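Pritadora

Pritadora is a fashion photography studio in Goselthorpe, known for still-life and garment work shot in continuous light.
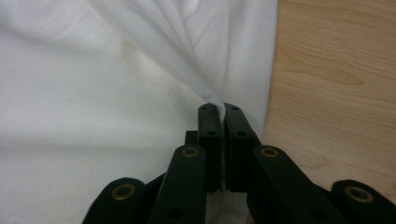 The studio was set up by Ellis and Carkell, former assistants at a catalogue house, in a disused chapel hall. Its early commissions were knitwear pages for mail-order firms. Most were made on large-format sheet film, with exposures of up to two seconds, and models were braced against hidden stands to limit movement. The "Stairwell" series, 13 colour plates of evening coats photographed from directly overhead, was shown in Goselthorpe and later printed in an edition of 540.

Carkell left after the third series to teach printing. Ellis moved the studio to digital backs but kept the original lamps — tungsten units with hand-cut diffusers. The negatives are held on site and may be viewed by appointment on Mondays.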